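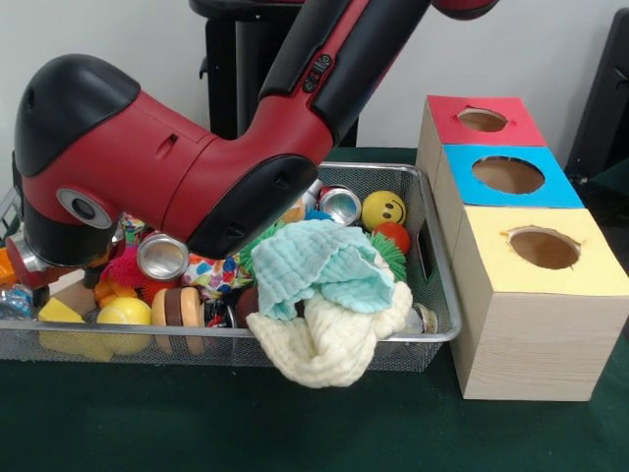

Soltow Sorting Kit with the Jureck Arm: Review

Posted in May by Rostislav Šimek

I bought the Soltow sorting kit for a small workshop where we teach adults to set up and run a robot arm. I paid $2741 for the arm with its gripper, the pedestal mount and the task pack. Shipping was extra. I have used it most working days for 31 weeks now, which I think is long enough to say what is good and what isn't.

What you get

The arm comes in one carton and the task pack in another. The task pack is the part that made me choose this kit over the cheaper one from Grirkatier. It has a wire-mesh tray, a set of wooden boxes with paper tops and a booklet of exercises. The booklet asks you to supply the things to be sorted yourself, with a list of suggestions: cans, balls, cloths, small toys, blocks. We filled our tray from a toy shop clearance bin and a kitchen drawer.

Setup

The pedestal bolts down with four screws. The booklet shows a drill template, but it is printed slightly too small on the page, so measure the base itself. It took two of us most of a morning, including a lunch we ate standing up. The software installed on an older laptop without trouble. The first calibration failed, and so did the second. The third went through after I closed the blinds, and I have kept them closed during calibration ever since.

There is a small group of buttons on top of the upper segment. I like this a lot. You can stand next to the arm and work it by hand without going back to the laptop for every move. The labels are easy to learn but the buttons are close together, and people with large fingers will press two at once.

How it does on hard objects

Good. Tennis balls are easy for it. Wooden blocks are fine if they lie flat and less fine if a corner points up, when the fingers tend to slide down the slope and push the block deeper into the pile. Empty aluminum cans were a problem in the first month. At the default grip force the arm dented them. Turn the force down by two steps and they come up clean. The booklet says nothing about this.

Spiky rubber balls do better than smooth ones. The smiley-face ball we use gets dropped more than anything else in the tray, usually on the way up. The toy burger is wood and lifts well from the sides.

How it does on soft objects

Not so good. A single thin cloth can be pinched and lifted. Two cloths lying one over the other will usually come up together, and a thick waffle weave drags whatever is beside it. If a cloth hangs over the rim of the tray, the planner treats the rim as part of the cloth and stops to ask for help. I wrote to Soltow about it and got a polite reply in 6 days saying a fix was planned. It has not arrived. For now I do the exercises with cloths at the end, when the tray is nearly empty.

A soft fabric pouch is somewhere in between. It works if there is something inside it to give it a shape.

The tray and boxes

The tray is better made than I expected. The mesh is fine, the rim is stiff, and the handle slot makes it easy to carry when full. My one complaint is that silver wire under a ceiling lamp gives off glare, and the camera sometimes reports an object where there is only mesh. We put dark green on the tabletop and moved the lamp, and the false reports mostly stopped.

The boxes are light wood and should last. The paper tops will not. They come in different colors, such as red, blue and yellow, so you can tell the arm which box to use, and each has a round hole in the middle. The edges of the hole tear after a few weeks of use. Replacements are sold in packs, but we cut our own from craft paper with a compass and a knife. The larger holes are more forgiving, so if you make your own, cut them wide.

Noise and upkeep

The arm is quiet enough to talk over. The red shell wipes clean with a damp cloth. The black covers show dust more than the red does. I tightened the pedestal bolts once, in the second month, and they have held. One gripper finger worked loose and needed a drop of thread lock.

Compared with the Palaniappan kit

A colleague has the Palaniappan kit and let me use it for an afternoon. It is faster and handles cloth better. It also costs a good deal more, has no buttons on the arm, and its exercises are all done with plastic cubes. My students got bored of the cubes within an hour. They will spend a whole session on a messy tray.

Who should buy it

Schools, clubs and small workshops that want practice with mixed objects. If your work is mostly fabric, look elsewhere or wait for the update. I would buy it again at this price, and I have already ordered a second tray.

Rating: 4 out of 5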